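June, late, gone eleven

Back from club at Netville. Knackered. Forsyth heat is in 2 weeks and we're still on the pick and place round - letter cubes into the tray, 400 points if you clear the lot. Best run tonight 92. Not great.

Changed the grip force again, think it was squashing the soft cubes before. Purple one with the A is my favourite, no idea why.

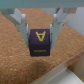

Anyway then the arm lost its home postion and we wasted ages on that. Wandum lot are meant to be miles ahead. Fourteen runs logged, must type them up before school. Wont.

Need: spare finger pads, new batteries, sleep. Dad says bed. Going.

Filed under: Robot Club, Moans
3 comments - 2 shares

Recent entries
Sistell kit finally came
Wiring, again
Why I hate calibration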